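About Ternau

Ternau teaches two-armed robots to do assembly work by having people show them how.

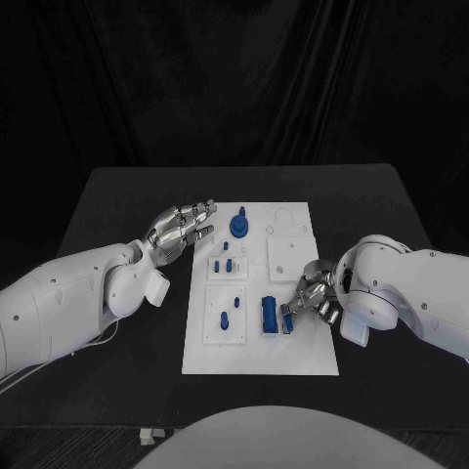
The company was founded by Tsung-han Ho and Lok-yiu Lam, who had worked together on remote handling equipment and had grown tired of writing motion scripts that failed whenever a part was moved by the width of a finger. Their first customer, Militari, needed small batches of fittings put together in changing layouts. A person could learn each layout in a few minutes. Programming it took most of a week. Ternau was set up to close that gap.

Our Work

Ternau records demonstrations. A trained operator guides the arms and hands through a task by remote control, and the joint positions, finger commands and camera views are stored together at every step. Tasks include placing pegs, seating gears, turning knobs and fitting parts against a printed outline. Each task is repeated with the parts in new starting positions, and every recording is reviewed before it is released to the customer. Attempts that fail are labeled and kept – several of our customers ask for them specifically.

In March the company completed its largest project to date, a set of 1,859 demonstrations covering 94 board layouts, prepared for Lateo. Work on a second set is in progress.

Our Operators

Operators come to Ternau from many trades, among them dental technology, sewing, watch repair and crane operation. New operators complete 540 minutes of supervised practice before their recordings are accepted. Sessions at the controls are limited to 2 hours, followed by a change of duties. The names of operators are removed from all data delivered outside the company.

Our Facilities

The main studio holds the recording stations, a parts room and a small machine shop where task boards, plates and pegs are made and repaired. Customers may send their own parts or ask us to design a board for them. The Chow Room, on the upper floor, is used for operator training and for visiting research groups.

Leadership

Tsung-han Ho directs engineering and is responsible for the control systems and the recording software. Lok-yiu Lam directs operations, including operator training, task design and data review. Both continue to record demonstrations themselves.

Visits and Inquiries

Customers and school groups may visit the studio by appointment, between 9:30 a.m. and 4 p.m. Requests should be sent to the front office and should state the size of the group – smaller groups can usually be placed sooner.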